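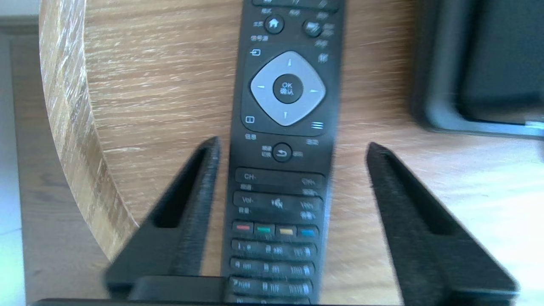 5. Public Demonstration at Pleltham

5.1 Purpose and setting

The laboratory results in Section 4 were obtained by the same people who wrote the controller. Phrasing of requests was consistent, objects were placed with care, and the operator could wait for good light. The open day at Pleltham in June gave us a chance to run the system under weaker control. The demonstration was placed in the Grabowska wing, in a ground-floor room with windows along one side. No blinds were drawn. The arm, the wrist camera and the Stemov controller were the ones described in Section 3, with no change to the learned parameters.

The work surface was a wooden table with a light finish and a visible grain. In the laboratory we had used a matte gray mat, and the mat was left out at Pleltham so that visitors would see the arm working over ordinary furniture. The change matters for the segmentation step, which had been tuned on a uniform background. Other items stayed on the table throughout the day and were treated as fixed obstacles.

5.2 Task

The main item was a television remote control. It was chosen for three reasons. It is narrow compared with its length, so a small error in grasp angle produces a large error at the far end. Its front is black with small white print, which leaves little texture at low resolution. Finally, most of the print is Chinese, with some English on the rocker and number keys, and the label reader in Stemov had been trained on both scripts but had been tested mainly on English.

A visitor chose one function from a printed sheet, for example menu, mute or back. The system then had to bring the remote into an upright pose in front of the wrist camera, locate the key that matched the function, and mark it on the screen beside the table. No key was pressed. An attempt was counted as complete if the correct key was marked within 300 seconds of the request. An attempt was counted as incomplete if the limit passed, if the wrong key was marked, or if the operator stopped the arm.

The operator for all sessions was Edem Atinga, who kept one hand at the stop button and did not touch the remote during an attempt. Between attempts the remote was laid flat on the table by the visitor. Visitors were told to keep it inside a taped area and were given no other instruction about its position. Many laid it face down. The controller has no flipping motion, and in those cases the operator asked the visitor to turn it over before the clock was started.

5.3 Camera view during the task

Figure 3 shows the remote upright over the table as seen by the wrist camera. At this distance the remote runs from the top of the view to the bottom. The gray directional pad, the OK key at its center, and both rocker keys are in full view. The row of colored keys is also clear. Two regions are less well covered. The labels closest to the top of the remote are partly outside the view, and the number keys are visible only as far as the upper part of the third row, with a gripper finger in front of part of them.
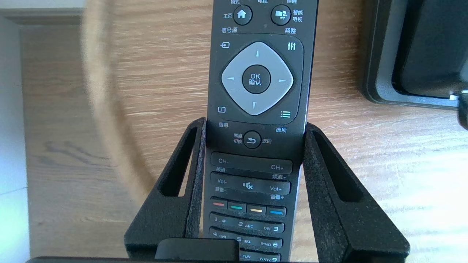

Figure 3. Wrist camera view of the remote control held upright over the demonstration table.

The slotted black parts on either side of the remote take up much of the lower half of the view. Their color is close to that of the remote body. On the gray mat the outline of the remote had been found by intensity alone, and a single threshold was enough. Over the wood the outline was still easy to find along the upper half, where the background is light on both sides. Along the lower half the threshold merged the remote with the parts beside it, and the outline had to be completed from the known width. This was done by extending the two long edges downward in straight lines. The extension is exact only if the remote faces the camera squarely, and a slight rotation makes the lower rows of keys slope in the view.

Sunlight on the table was a second source of error. In Figure 3 the grain at the lower right is pale and partly washed out. The automatic exposure responded to such areas by lowering the gain, and this reduced the contrast of the print on the remote. We had considered locking the exposure before the doors opened. The idea was dropped when a test with a locked value failed as soon as a cloud passed.

5.4 Key location

Keys were located in two stages. The first stage found the directional pad, which is the largest light area on the front of the remote and has a distinct diamond shape. The pad fixed the scale and the in-plane rotation. The second stage searched for labels at the positions expected from a stored layout and compared each label with the requested function. Stemov accepts a label if its score is higher than that of every other label by a set margin. If no label passes, the wrist moves a short distance along the length of the remote and a new view is taken.

Labels near the pad were read with little trouble. These include the info label at its lower left and the menu label at its lower right. The two rockers were harder than expected. Each carries one function at its left end and another at its right end, and the volume rocker has a mute icon in the middle. The stored layout used one region for each rocker. A request for mute therefore led the system to mark the whole volume rocker during the first session, and we scored these attempts as incomplete. The layout file was edited at noon to divide the volume rocker into its separate areas. This is the only change made to the system during the day.

Requests for number keys required the wrist to move in most attempts. The move was planned from the pad position, without new input from the gripper, and the planner had no model of the finger covering the keys. In some attempts the move brought the hidden keys into view, and in others it shifted the view without clearing them. The second case could repeat until the time limit was reached.

5.5 Results

The log holds 285 attempts, of which 257 were complete. Of the 28 incomplete attempts, the largest group ran out of time on a request for a number key. The next group consists of the mute requests described above. The rest are spread among grasp errors, low label scores during periods of direct sun, and stops made by the operator.

We have not computed a separate rate for each function. Visitors picked freely from the sheet, and their choices were far from even. Children in particular asked for the colored keys, which need no label reading and are located from hue. The overall rate is for this reason likely to be higher than one obtained with balanced requests. It should not be compared directly with the laboratory rate in Section 4, where each function was requested the same number of times.

The gripper pads, supplied by Plavus, were inspected at the end of the day. The covering on one pad had started to lift along its lower edge. The grasp force log shows no drift over the same period, and the pad was replaced before the tests in Section 6.

5.6 Notes on the format

Two features of the event affected the data. First, visitors could see the marked key on the screen and often pointed at it while the arm was still moving. An arm or sleeve that crossed the light barrier paused the motion, and the clock kept running during the pause. We left these attempts in the log as recorded. Second, the operator explained each step aloud, and the talk sometimes delayed the confirmation that ended an attempt. The controller records its own decision time separately, and the limit was applied to that value.

Changes to the layout format and to the motion planner that follow from these sessions are given in Section 6. The planner now receives the finger position from the gripper encoder and excludes the covered area before it selects the next view.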